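Warnness 22 Under-Bench Dust Extractor

Product code range: W22-S, W22-L

The Warnness 22 is a fixed dust extractor for small workshops, fitted beneath a bench or inside a cupboard with a clear depth of 600 mm. It draws from up to two inlets at once and vents filtered air back into the room. The unit is supplied with the motor head, drum, filter cartridge, wall bracket and one length of hose. Blast gates are sold separately.

It is intended for sawdust, sanding dust and light planer shavings. It must not be used for metal swarf, hot ash, plaster slurry or any liquid. Customers who need a wet and dry machine should see the Erketti range.

Motor and airflow

The motor is a single-stage bypass type with its own cooling path, so dusty air does not pass over the windings. Brushes can be changed from the front without taking the head off the drum. Expected brush life is 2,000 hours under normal load. The W22-S has one speed. The W22-L has a rotary control and a soft start, and is the better choice on a circuit shared with a table saw.

Both versions take a 13 A plug. Do not run either from a coiled extension lead.

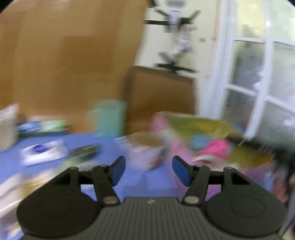 Tyson Perron
Technical Sales, Workshop Equipment

Filter

The cartridge is pleated polyester and can be washed. Tap it out first, rinse from the clean side with cold water at low pressure, and leave it to dry fully before refitting. A damp cartridge will clog within minutes and may tear at the seam. Replacement cartridges are stocked individually and in packs of 5.

A pressure gauge on the lid shows when the filter is loaded. With both inlets open and a clean cartridge the needle should sit in the green band. If it stays in the amber band after cleaning, check the hose for a blockage before ordering a new filter.

Drum

Steel, powder coated, 26 litres. The drum drops on two over-centre catches and rolls out on fixed castors. Standard liners fit, but the retaining ring must be used or the liner will be pulled up into the cartridge. Ring part number W22-07.

Fitting

The bracket needs four fixings into masonry or a timber batten. Allow 80 mm above the lid for the exhaust – more if the cupboard has a solid door. A louvred door or a cut-out at the top and bottom is recommended. The inlets can be turned to face left, right or forward before the head is locked down, but not afterwards.

Noise is lower with the rubber mounts fitted. These are in the small bag taped inside the drum and are often thrown out with the packing.

Changes to this model

Units made from October onwards have a longer mains lead and a revised catch. The older catch is still available as a spare. Cartridges, hoses and liners are the same for all units.

Delivery

Sent by Trasport on a two-person service to the ground floor only. Spares go by parcel post. For trade accounts and orders of more than one unit, contact Ginette Beaudoin in the sales office.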